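4. Levelling and fixing the Brodura table

The Ruddock leg set is sold as self-levelling. Treat that as a hopeful description. The feet take up small dips in a floor, but they won't fix a sloping one, and you will still need a spirit level.

4.1 Stand the table where it is going to live. Don't level it in the garage and carry it in.

4.2 Lay the level across the short side and turn the feet by hand until the bubble is centred. Repeat along the long side, then check the short side again. It will have moved.

4.3 Tighten the lock nut on each foot. The printed leaflet says finger-tight is enough — it isn't, so use a spanner and go a quarter turn further.

Caution: Never drag the table by its top once the lock nuts are tight. Get 2 people and lift.

4.4 Push down on each corner in turn. If one rocks, go back to 4.2. Folded cardboard under a foot works for a week or so.

Note: The maker rates the top at 100 kg, evenly spread. We would not put almost 100 kg on it, and certainly not at one end.

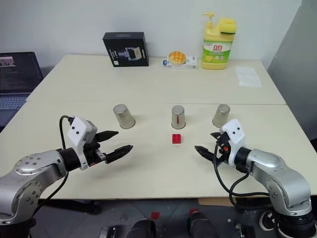 4.5 Wipe the top with a damp cloth and dry it straight away. Skip the Flikus colour sealer unless you like doing the job twice. Two coats are claimed to last for years, and ours wore through by July.

4.6 Check the lock nuts again after a month. If a foot is stripped, order part 3072 from Skareo and keep the old one until the new one fits.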